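Open evening at the Brarkwood robotics class: less moving than you'd expect, more than I'd feared

Posted in Visits, April

I have a low tolerance for school robotics. I've sat through enough gym-floor contests where a box on wheels nudges a foam cube into a corner and a parent with an air horn loses all control. So when the Brarkwood adult and youth technical program opened its doors for an evening, I went mostly to see what a course fee of 500 dollars buys you for a spring term.

The program is in the old Vestberg office building, up one flight, with the worst signage in the county. I went in through the print shop by mistake. The flyer said 6 p.m. and things got going closer to half past.

First stop was the front room, where the beginners had their line followers. Same as everywhere. Two worked well, one spun in place, and a laminated poster explained what a sensor is. There was also a display on the history of automation that opened with a sketch of a machine dated 1492 and no source. I asked where the sketch came from. The student on duty told me it had been on the wall when the class moved in.

The back rooms are for the second-year project, which the class calls Usta. The aim is to teach an arm to do small table jobs by showing it people doing those jobs, over and over, with grippers held in the hands. The students don't write out the motions step by step. They perform them, record them, and later train a model on the recordings. The wall chart gave a target of 1000 recorded tries for the term, and the bar was colored in to a little more than 70.

I'll admit this was more interesting to watch than the line followers, for maybe ten minutes. Whoever is working stands over a low table with a gripper in each hand and goes slowly, the way you'd move if you were carrying soup. Then it all gets set back and done over. The students take turns, and I noticed that the ones who had been at it longer used their wrists much less.
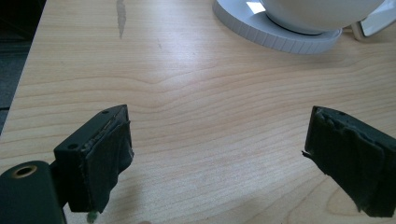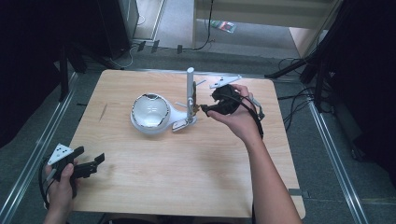
Usta project, second-year room. One of the hand grippers over the tabletop, then both of them, the right one by the white stand and the left near the table's edge.

My main question was about the padding on the gripper fingers. It is black and wrinkled, and it looks like something you'd do to a hockey stick. I asked if a change in the padding would spoil the older recordings, seeing that the grip changes with it. One student thought it wouldn't matter. Another thought it would matter a lot, and they had clearly had this argument before. I'd have liked an instructor to step in with an answer, or at least a way to test it. The one in the room said it was "a good thing to look into." Fine, but the term ends in a few weeks.

The other thing I kept asking was what the arm does now. Every project of this kind has a wonderful explanation of what will happen later. At Brarkwood the answer was a video on a laptop, filmed earlier in the term, of the arm picking up a plastic cup on the third attempt. It was sped up. When I asked for it at normal speed they did play it for me, which I give them credit for, and it took long enough that two people behind me wandered off to the snack table.

There was no live run of the arm during my visit. The program sheet had one listed for 7:30 – it was crossed out in pen.

I also have doubts about how the work is split. Recording is dull, and it looked to me like the quieter students did most of it while the talkers got the laptop and the visitors. A parent next to me said her son had spent the whole month on it and liked it fine. Maybe so. But if the course is sold as robotics, each student should get a fair share of the training and the code, and the handout says nothing about who does what.

What I did like: the students were straight with me. I asked one how often a recording gets thrown out and she said "a lot," with no look over her shoulder first. Their log is a plain spreadsheet with a column for what went wrong, and people fill it in. Entries included "dropped it," "sneezed" and "forgot to press start." The team from Ramalho that I saw last fall had a far slicker booth and couldn't tell me how many of their runs had failed.

Would I pay the 500? For the beginners' course, no. You can learn line following at home with a kit and a roll of tape. For the second year I'd want to see the arm move first, at full length and normal speed, with the padding question settled one way or the other. They say there will be another open evening at the end of the term. Parking is behind the building, and the side door sticks, so pull hard.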